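Storing Leafy Herbs (And Why I Gave Up On The Crisper)
Posted 04/08/2021 in Kitchen Tips

I've killed more basil than I care to admit. A bunch comes home from the shops looking gorgeous, goes in the crisper, and two days later it's black sludge stuck to the bag. So I've been fiddling, and these are the habits that have stuck.
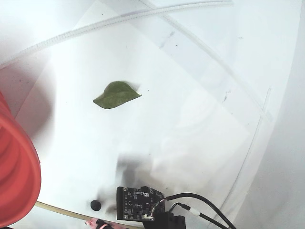
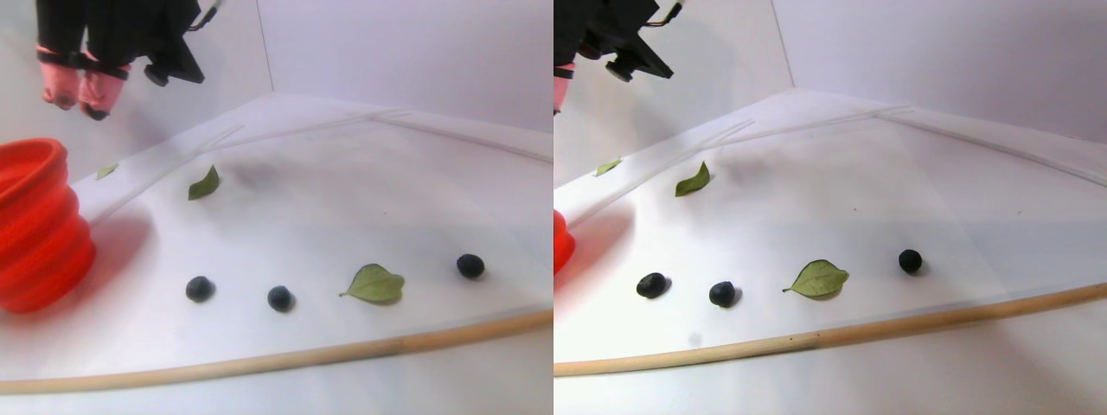 Basil hates the fridge, so mine lives in a glass of water on the bench like a bunch of flowers, out of the direct sun, with the ends snipped when I first get it home. Parsley and coriander are the opposite and love the cold! Wash them, spin them, roll them up in a clean tea towel and they'll go a week, sometimes longer. I do my sorting on something white now, with a red bowl off to the side for the good stuff, and a pale surface really does make it easier to pick out a leaf that's gone a bit wavy at the edges. Those ones aren't rubbish, by the way. They go straight into the stock bag in the freezer.

Mint gets its own jar (it bullies everything, in the garden and out of it). Change the water every second day and pull off any leaves sitting below the waterline.

For freezing, chop the lot, pack it into ice cube trays and top up with olive oil. Said El Idrissi left a comment back in October saying he uses melted butter with his parsley, and I've been doing it that way for steak ever since. Label the bags, too. Frozen coriander and frozen parsley look exactly the same at six o'clock at night, and I've put the wrong one in a laksa.

Next up: what to do with half a tin of tomato paste.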